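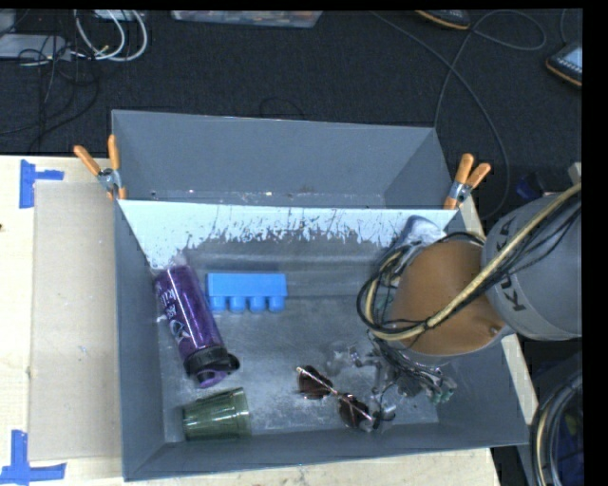 Comparing Two Grippers on a Bin-Clearing Test

You will need two open bins of the same size, a few spring clamps, tape, and a small set of household objects. Our set includes a water bottle, a clear tumbler, a pair of sunglasses and a blue block. We ran the test with the Laneck and Skuson grippers on one arm.

1. Set the bins end to end and clamp them together at the corners. A bin that slides even slightly will spoil your pose data.

2. Mark the table with tape so the bins go back to the same spot after a gripper change.

3. Mount the first gripper and tie back its cables. Leave enough slack for a full wrist turn, then jog the arm slowly into all four corners of the bin and watch the loops.

4. Enter the new tool length and payload in the controller. The old values will let the fingertips hit the floor.

5. Drop the objects in by hand. Do not arrange them — items lying close to a wall are the hardest picks, and you want some of those.

6. Run 400 attempts per gripper, with a limit of 2 tries per object before you move it by hand. Log each try as a pick, a slip or a miss.

7. Swap grippers and repeat with the same objects and the same speed setting.

Score clear and thin items separately. Our depth camera lost the tumbler far more often than the bottle, and those misses say little about the fingers. We keep a column for "not detected" and leave those rows out of the grip rate.

Wipe the fingertip pads every 97 picks or so if your bins are scuffed. Plastic dust builds up on them and the slip count climbs.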